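Lestar Arm Guide - Part 4: Recording Examples

Applies to the Lestar seven-joint arm with the Skivon recorder box. Revised 2/8/26. If you've got the older recorder (grey menu, no Takes tab) stop and get the update first, Part 2.

Read all of 4.1 before you switch anything on. Most of the support mail we get is from people who skipped it.

4.1 Before you start

What you need:
Arm bolted down and homed (Part 1)
Pendant, charged or plugged in
Fixed camera, wrist camera, both showing live on the recorder screen
Work board and the parts for your task
A second person is handy for resets. Not essential.

Disk space. One take with both cameras eats more than you'd think. The recorder refuses to start a session with under 2000 MB free. Clear it down the night before, not five minutes before.

CAUTION: one hand near the stop button whenever the arm is live. If someone is reaching over the desk to type, they say so first.

4.2 Name the task

1. Open Takes, press New Task.

2. Type a short plain sentence. "Put the tool tip on the square board." That sort of thing. The learner reads this sentence, so spell it properly and keep it the same for every take. "Board" in one and "panel" in the next counts as two tasks and you'll be merging them by hand later. Not fun.

3. Pick the port. Default is 3844. Leave it unless your network people have blocked it.

4. Press Save. The name locks. To change it you have to make a new task.

4.3 Lay out the board

5. Put the work board down flat on the ridged table. Check it doesn't rock. Push down on each corner.

6. Place your parts. Move them a little between takes, a few cm and a bit of a turn. Same spot every time = a learner that only knows that one spot.

7. Glare. Varnished boards throw the ceiling lights straight back at you. Some is fine, we record with it. If a part vanishes into a white patch in the wrist view, turn the board or shift the part. Don't touch exposure once the session has begun.

8. Cables. Lift the wrist through its full reach and watch the loops. Nothing should snag or drag accross the parts.

NOTE: background stuff (keyboards, bags, boxes) can stay if it's out of the arm's reach. Leaving it in is usually better than a spotless desk, the learner has to cope with real desks.

4.4 Record a take

9. Drive the arm to the start pose with the pendant, then put the pendant down clear of the work board.

10. Check both views. The fixed one should hold the whole working area plus the arm down to its base. The wrist one should show the jaws and whatever they're gripping, with enough board behind to see where you're heading.

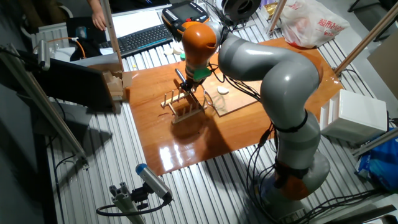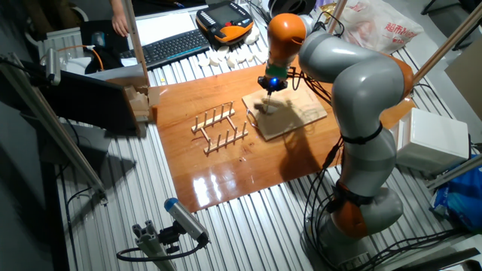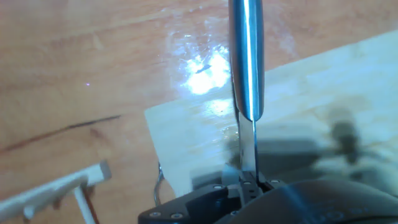 Fixed view, tool reaching into the rack. Fixed view, tip on the square board. Last one is the wrist view.

11. Press Record. Wait for the beep. Count two, then move. Takes that begin mid-move get thrown out by the checker.

12. Do the task at a steady pace. Slow is ok. Stopping dead to think is not, the learner will copy the pause. If you get stuck, bin the take and go again.

13. When the job's done hold still for a moment, then press Stop.

14. Mark it. Good, Bad or Unsure. Do it now while you remember. Bad takes are kept in a seperate folder and are still useful, so don't delete them.

15. Reset the parts by hand. Arm on HOLD first. Every time.

CAUTION: HOLD is not the same as off. The arm is still powered and will move if someone knocks the pendant. Fingers out from between the jaws.

4.5 How many takes

Depends on the job. For a plain touch or place task the Munley trainer wants 74 good takes before it'll run at all. It greys out the Train button below that, no way round it. Fiddly jobs with thin parts or a rack need more. Do them over a few sessions, different times of day if the room has windows.

Mix up:
start pose
part position and angle
who's driving, if you have someone else

Keep the same:
task sentence
both camera mounts
gripper and tool

If a camera gets bumped, end the session. Refit it, redo the camera check in Part 3, start a new session under the same task. Do not carry on and hope.

4.6 Check and send

16. Open Review. Play the first take, the last, and a handful from the middle. Both views side by side.

17. Look for: frozen video, views out of step, hands in shot while the arm is moving the tool over the board. Mark anything odd as Unsure.

18. Press Pack. Makes one file per session. Don't rename it.

19. Copy to the Hutchins store or plug in a drive. Green tick = done. Amber tick means it copied but the check failed, send it again.

4.7 If it goes wrong

Record button greyed out
One of the cameras has dropped. Unplug, wait, plug back in. Still grey, restart the recorder.

"Joint data missing"
Arm link cable. Check the end at the base first, it works loose.

Wrist view blurry
Wipe the lens with a dry cloth. If it's still soft the focus ring has slipped, see Part 3.

Views out of step
Restart the recorder and the arm together. Anything already recorded out of step can't be fixed, mark it Bad.

Part slips in the jaws
Back off, HOLD, regrip by hand, new take. Don't up the grip force halfway through a session.

Pack stops at 2 per cent
Drive is full or write-locked. It doesn't tell you which, sorry. Try another drive.

Next: Part 5, Training and First Run.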